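Langat Table Wax - 247 g tin

Home > Wood care > Waxes and polishes > Langat Table Wax

In stock. Sent out from Drudedthorpe.

I've been making this wax in one form or another for 9 years, and it started because I couldn't find one I liked for my own kitchen table. Everything I bought was either so hard I needed a chisel to get it out of the tin, or so soft and oily that the newspaper stuck to the table for a week afterwards. I wanted something I could put on after breakfast and eat lunch off, and that didn't make the whole house smell like a garage. So I got a second-hand slow cooker and started melting things, and Langat is what I ended up with (it was the fourth batch in the notebook, if you don't count the one that set like candle stubs).

It's a soft paste wax for indoor wood. Tables mostly, hence the name, but I use it on shelves, drawer fronts, banisters, picture frames and the arms of an old rocking chair. It goes on pale yellow and rubs out clear. On light woods like ash, beech and sycamore it warms the colour up a touch, and on darker ones you'll mainly notice that the grain looks deeper and the surface feels nicer under your hand.

What's in it

Beeswax, carnauba wax and orange oil. The beeswax gives it the soft sheen, and the carnauba is there to toughen things up, as beeswax on its own marks if you so much as look at it with a warm plate in your hand. The orange oil keeps it spreadable. You'll smell it for an evening and then it's gone.

There's no silicone in it and no colour. If you've got a table that's been sprayed with supermarket polish for years, do give it a proper clean first, or the wax will sit on top and go streaky. I sell a cleaner for this called Grendeck, but warm water with a small squirt of washing-up liquid and a well wrung cloth will do most tables perfectly well. Let it dry overnight.

How I use it

Take a bit of wax on a cotton cloth, less than you think. A lump the size of a hazelnut does a good stretch of tabletop. Rub it in small circles and then finish along the grain, and work in patches about as far as your arm reaches comfortably. Leave it 8 minutes. I set the oven timer and make a cup of tea.

Then buff it with a clean cloth, and turn the cloth over often. If it drags and feels sticky you've put too much on, so go over it again with a bit more elbow grease and it'll come up. If you've left it too long and it's gone hard (the phone rang, I know how it goes), rub a tiny dab of fresh wax over the top to soften it and buff straight away.

For bare wood I'd do two coats a day apart, and a third the following week if the table gets a hard life. For wood that's already been waxed, one thin coat is plenty.

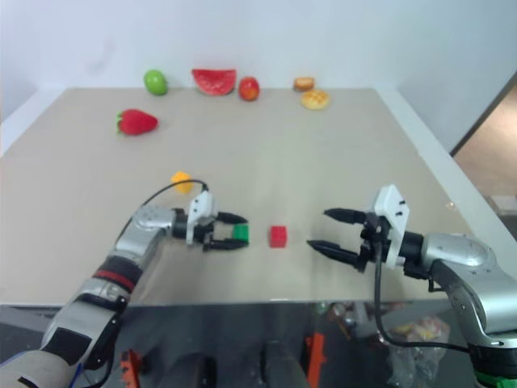

After that it's a matter of topping it up. Our kitchen table gets a coat in January, when all the Christmas candle drips have been scraped off, and another in early summer. The hall shelf gets done when I remember it exists. You can tell when a table is ready for more because water stops beading and starts spreading out flat, and the sheen goes a bit patchy where people rest their elbows.

What it won't do

I'd rather you knew this before buying than after. Wax is not varnish. It'll shrug off a splash of water or a dribble of gravy if you wipe it up fairly soon, but a wet glass left all night will leave a ring, and a hot casserole dish will go straight through it. Use a mat! The good news is that most white rings come out of a waxed table with a fresh dab of wax and some patient rubbing, and you can't do that nearly so easily with a varnished one.

It's no good outdoors. People do ask about garden benches, and the rain will have it off in no time. It also isn't meant for floors, as it makes them horribly slippery, and please don't put it on the inside of drawers where you keep wool jumpers unless you like the smell of oranges.

On painted furniture it depends on the paint. Chalky, matt paints take it well, though they'll go a shade darker. Gloss doesn't need it and won't thank you for it. Laminate worktops and tabletops can't soak anything in, so don't waste your money there.

The tin

It comes in a plain round tin with a push-on lid. The lid is stiff when new - hold the tin in a tea towel and work round the rim with the back of a spoon. The wax can go a little grainy on top if it's been posted in cold weather. It makes no difference to how it works, but if it bothers you, stand the closed tin on a sunny windowsill for an afternoon and give it a stir.

Keep the lid on between uses or the orange oil escapes and the whole thing firms up. I've got a tin in the shed that's four years old and still fine.

And do lay used cloths out flat to dry, outside if you can, before they go in the bin. Don't leave them scrunched up in a corner.

Sizes

247 g tin - does an ordinary kitchen table many times over. Start with this one.

1000 g tub - for people with a lot of wood, or a workshop. It's the same wax. The tub is plastic with a screw lid, not as handsome as the tin, but much easier to get into.

Things people ask me

Will it cover scratches? Fine ones, yes, they mostly fade away. Deep ones it'll only make shinier. Have a look at the Vustis filler sticks, which come in six wood colours and go on before the wax.

Is it all right for chopping boards? I wouldn't. Boards get washed too often for it to last. Plain board oil is cheaper and does a better job.

Can I put it over oil? Yes, as long as the oil has properly cured. Give it a couple of weeks, longer in a chilly room. If your cloth still picks up oil, wait a bit more.

Can I varnish over it later? Only after stripping all the wax off with white spirit, and that's a miserable job. Decide first.

Do I need a brush? For flat tops, no. For carved legs and mouldings an old shoe brush is brilliant, a soft one, and I keep two so that one stays clean for buffing.

Postage

Tins go by ordinary post and tubs by courier. Orders in before noon usually leave the same day. If a tin turns up dented but the lid still fits, the wax will be fine, but drop me a line anyway and I'll send you something towards it.

Goes with: Grendeck Wood Cleaner, Vustis Filler Sticks, cotton polishing cloths (pack of four)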